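Stosora review: following court cases and parliaments from one desk

8 July 2024 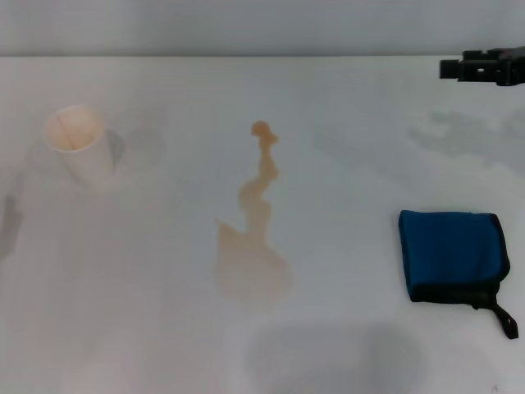

What it is

Stosora is a subscription service for people who have to keep up with court filings and parliamentary business in more than one country. It collects public documents from courts, legislatures and regional bodies, sorts them by case or by bill, and sends an alert when something new appears. The company behind it is Fernmont, which also sells a clipping service for newspapers. Stosora runs in a browser, and there is a phone app called Peng that comes with the subscription.

I paid for the single-user plan, which costs $40 a month, and used it through June for regular work. I write a newsletter on courts and foreign policy out of Grotutholm. Most of what I cover is cases where a sitting official is a party, or where a government has asked to be heard in a case that belongs to someone else. Those cases produce a lot of paper and the paper comes from several places at once. A motion is filed in one city, a parliament debates it in another, and a ministry puts out a statement late on the same evening.

Before this I kept a list of bookmarks and checked them by hand each morning. It worked well enough on quiet days.

Setting it up

Signing up was simple. You enter your email address, pick a plan, and choose which institutions you want to follow. They are grouped by type: international courts, national courts, parliaments, regional organizations and election commissions. You can tick a whole group, but I'd advise against it. I ticked all the parliaments on the first day and had 545 alerts by the next morning, nearly all of them notices of committee rooms being changed and written questions about roads.

After that I cleared everything and started over with four cases and one bill. Each case gets its own page. You can give it a short name of your own, which is useful when the official title runs to two lines. You can also merge pages. I had to do this once, where the same matter was listed under a trial number and an appeal number and Stosora had treated them as separate cases.

The import tool is supposed to read a list of web addresses and turn them into followed items. Mine was a plain text file. It picked up the court pages and skipped every ministry page without saying so. I found out when I compared the two lists. Support told me that ministries are not covered on the single-user plan, and this is on the pricing page if you scroll far enough. The import tool should still tell you what it left out.

The case page

This is the part of the service I used most, and it is good. Filings are listed with the newest on top. Each line shows the date, who filed, the type of document and a link to the original. You can filter by party, so if you only want to see what the prosecution has filed, or only what outside parties have asked for, you can do that with one click.

Requests from outside parties are handled better here than in anything else I've tried. When a government or an organization asks to join a case or to submit observations, the request is tied to the motion it relates to. When the judges rule on the request, the ruling goes under it. On most court websites these are filed as unconnected items and you have to work out which answers which. For the kind of reporting I do, this alone saved a good deal of searching.

Redacted filings are marked with a small gray bar. If a less redacted version comes out later, the two are linked and you can open them side by side. I only had one chance to use this. The side-by-side view was slow to load and the page numbers did not line up, but I could see which paragraphs had been opened up.

There are no summaries on the single-user plan. Fernmont sells them as an extra. I didn't buy them. Anyone writing about a ruling needs to read the ruling, and the documents are right there.

Alerts

Alerts come by email, in the browser, or on the phone through Peng. You can have them as they happen, hourly, or once a day. I set rulings to come at once and everything else to come in the morning.

In general they were quick. Filings in the courts I follow most closely showed up in Stosora soon after they appeared on the court's own site, and on several days the alert reached me before I had thought to look. Parliaments were slower. Order papers came on time, but the record of what was said in the chamber could be days behind, and in one case it had been on the parliament's own website for 3 days before Stosora noticed. If you cover a legislature day by day, you will still need someone watching the sitting.

Corrections are a weak point. Courts often replace a document with a corrected version under the same number. Stosora swaps in the new one and sends no alert. The old version is kept, but you have to open a menu called History to find it. I would like a setting that treats a correction as a new filing. Some corrections are typing errors and some change who is bound by the order.

Search

Search covers the full text of everything in the database, including scanned documents. Scans of good quality are read well. Older scans, and anything with a stamp over the text, are hit and miss. A search on a minister's title brought up far fewer results than I knew were there, and when I opened the missing documents they were all photocopies with a received stamp on the first page.

You can search in English and French. Documents in other languages are stored and can be opened, but the search box will only find words in their titles. The language question matters for anyone covering regional bodies, where the working papers may come out in one language well before the others.

Spelling is another problem. Names of people and places are written in different ways by different registries, and Stosora does not group the variants for you. You can build your own list of spellings under Settings and then search on the list. I did this for the main places in each case. It took most of an afternoon and has worked since then.

Results can be sorted by date or by relevance. I left it on date the whole time.

Peng, the phone app

The app is for reading and not much more. You can see alerts, open documents and mark them for later. You can't add a case, change an alert or edit a note. Marks made on the phone show up in the browser after a short delay.

Long PDF files are hard going. The app opens them at full page width with small type, and if you zoom in and turn the page, it zooms back out. I ended up sending files to another reader on the phone. There is a share button for this at the top right, and it keeps the case name in the file name, which I liked.

Battery use was fine. I had the app log me out twice while traveling, both times on hotel internet, and I missed the morning batch on one of those days.

Notes and exports

You can attach a note to any filing or to a paragraph within it. Notes are private on the single-user plan. On the team plan they can be shared. I used them to keep track of which quotes I had already run, and after a couple of weeks I had stopped using my paper notebook for that.

Exports come as a spreadsheet or a PDF timeline. The spreadsheet is clean and opens without trouble. The PDF timeline looks nice but puts each filing in a box of the same size, so a short notice of a change of counsel takes up as much room as a final judgment. I wouldn't hand it to an editor.

Citations can be copied in several styles. Check them. On one case the citation gave the date the document was loaded into Stosora in place of the date it was filed.

Support

I wrote to support four times. Each time I had an answer by the end of the next working day, from someone who had clearly read the question. The missing ministries were explained. The wrong date in the citation was confirmed as a fault and has not been fixed as of this writing. A question about when more parliaments would be added got a polite reply with no date in it. The last one was about my bill, where I asked for a second charge to be taken off, and it was.

Who it suits

If you follow one court and nothing else, the court's own website is free and probably enough. If you follow a case that moves between a court, a parliament and a regional body, Stosora will save you time every week. It suits freelance reporters, small newsletters and people at advocacy groups who have to write up a filing the same day. Large newsrooms will want the team plan, which I haven't tested.

It is a poor fit for daily parliamentary reporting at present. The chamber record comes in too late.

Good points

Filings and rulings are tied together properly
Requests by outside parties are easy to follow
Quick alerts for courts
Clean spreadsheet export
Helpful support

Bad points

No alert when a document is corrected
Parliament records run late
Ministries left off the single-user plan
Phone app is awkward with long files
Citation dates need checking

Price and terms

The single-user plan is $40 a month and can be stopped at any time from the account page. Your notes can be downloaded before you leave. Peng is included. Summaries, ministries and shared notes all cost extra or need the team plan.

Rating: 4 out of 5. I have kept the subscription.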